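Ticket 243: Consumables and spares line for the hand-held grippers, Imthorpe site
Status: Open, waiting on quote
Queue: Equipment planning and purchasing

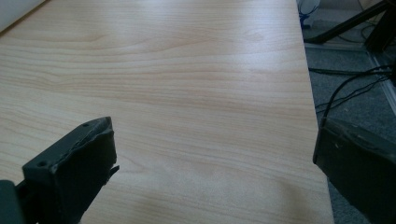 Hello all, and thank you for picking this one up so quickly. I know the purchasing queue is a busy place to be just now. I've marked it as troubleshooting because that's how it began, though as you'll see it has wandered over into budget territory, and I'd be very glad of some help from whoever looks after the equipment plan.

The short version is that we budgeted for the hand-held grippers as though they were furniture. We bought them in March, put them down as a one-time purchase, and left nothing in the plan for fingers, finger coverings, cables or anything else that gets used up. The finger surfaces wear along the top edges first, and once an edge goes ragged the covering can start to lift in flaps. At that point the operators start asking me for a new set, and I start asking you for a budget code (sorry about that!).

What I'm hoping to get out of this ticket:

A spares line in next year's plan, separate from the capital line.
A decision on whether we keep buying complete finger assemblies from Stirneo or buy the coverings by themselves.
Some agreement on what counts as worn out, so that the operators aren't left guessing.

Reply from Equipment planning

Thanks for such a thorough ticket. A few questions before we go hunting for money. How many grippers are in regular use? Are the fingers interchangeable left to right? And has anyone asked Stirneo whether the coverings are sold separately? Their order form only shows the full assembly at 118 dollars, and there's no line for parts.

Also, could you please check the mounting holes on the worn fingers before ordering anything. If the holes have stretched, a new covering won't sit properly and we'd be throwing good money after bad.

Reply from Imthorpe floor

Happy to answer all of those, and I've had a proper cup of tea and a sit down with the stores sheet so that I can do it accurately.

We have 8 grippers on the books. The fingers are handed, so no, you can't swap a left for a right, and I'm a little embarrassed to say we learned that by ordering two lefts. They're still in the drawer, in their bags, and I'd love to count them toward the spares if the plan allows it.

I went over the holes on the most worn finger with a drill shank as a gauge, and it went in snugly with no wobble that I could feel. I'll do the rest as each gripper comes off the bench. My feeling is that the block underneath is perfectly sound and it's only the outside that suffers, which would make the coverings the sensible thing to buy, if Stirneo will sell them to us.

Since you asked in the last planning round what the grippers are used for, most of the hours go into tabletop work, picking things up and putting them down again. The operators do a fair bit of brushing along the table surface to get under thin objects, and I suspect that's what chews the edges. I can't prove it. I'd only say that the one gripper we keep for shelf work has the tidiest fingers of the lot.

Reply from Equipment planning

That's really useful, thank you. Yes, the two lefts can go in as opening stock. Please put a label on the drawer with this ticket number so they don't get ordered over the top of.

I've written to Stirneo about the coverings. I've also asked Borkowska for a price, as they do moulded parts for our colleagues at the other building and may be able to make something to a sample. They would want a clean, undamaged finger to measure from, so one of those lefts might earn its keep sooner than expected.

While we're on it, does the plan need anything for the work area itself? It's much easier for me to put it all through together than to go back and ask for a second helping.

Reply from Imthorpe floor

How kind of you to ask, and yes please, there are a few bits and pieces.

The first is cable management. We have black cables running over carpet to get under tables, and I'd like covers for the stretches where people walk. The grey carpet doesn't help, as a dark cable in the shade of a table is very hard to spot when you're watching your hands. Harora do a low cover that sticks down to carpet tile, and our other room has been happy with it.

The second is table surfaces. The pale wood-grain tops are pleasant to work at but they throw back a lot of glare from the overhead lights, and the operators would like a matte mat to try. Just one to begin with. If it makes no difference we haven't lost much, and if it does I'll be back with my cap in my hand.

The third is a proper inspection sheet, which costs nothing but does take somebody's afternoon. I'm willing for it to be mine. I was thinking of a look at the finger edges, the coverings, the holes and the cable ends at the start of each week, with a tick or a short note against each.

Reply from Equipment planning, 2026-10-07

All three are noted. Cable covers will go in as a safety item, so they come out of the building's money and leave your line alone. The mat is small enough for petty purchases, so please go ahead and order it. And yes to the inspection sheet, with thanks. Could you send a draft through before you print it? I'd like to add a column for the date a finger was fitted, so that by the next planning round we have real wear figures to budget from.

Stirneo have acknowledged the query and nothing more so far. Borkowska would like the sample finger posted to them with a note saying which face does the gripping.

Ticket stays open until both quotes are in.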